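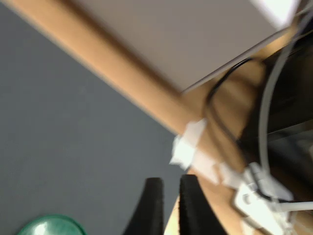 How to Tidy the Cables on a Wooden Desk

Loose cables along a desk edge get caught by knees, chair arms and vacuum cleaners. Tape holds them for a while, then it curls and collects dust. Clips last longer and come off cleanly if you rearrange the room.

The job takes an evening at most. You can do it with the desk where it stands, as long as you can reach behind it.

What you need

Adhesive cable clips, small and large (I used a 12-pack from Prellico)
Reusable hook-and-loop ties
Rubbing alcohol and a soft cloth
A hair dryer
A plastic scraper or an old gift card
Masking tape and a pen for labels

1. Shut down and unplug

Turn everything off at the device first, then at the wall. Label both ends of each cable before you pull it out. Black cables all look the same once they are on the floor.

2. Take off the old tape

Warm each piece with the hair dryer on low and lift one corner with the scraper. Pull slowly and keep the tape flat against the wood. On veneer, pull along the grain. Rub off any glue with a little alcohol on the cloth, after trying it on a hidden spot. Some finishes go cloudy.

3. Sort by thickness

Put thin cables in one group and thick ones in another. A thick cable needs a wide curve, and forcing it around a tight corner can damage it.

4. Place the clips

Wipe the edge and let it dry. Set a clip every 11 inches along the straight parts and one on each side of a bend. Press each one hard for a slow count of 12. The Balumeck clips I tried first needed a full day before they would hold a heavy cable, so check the package.

5. Run the cables

Start at the outlet and work toward the desk. Leave some slack at the device end, more if the desk moves up and down. Coil any extra and tie it under the desktop, off the floor.

6. Plug in and check

Reconnect one device at a time. Slide the chair in and out and see if anything catches.

Updated June 9, 2026: added the note about veneer.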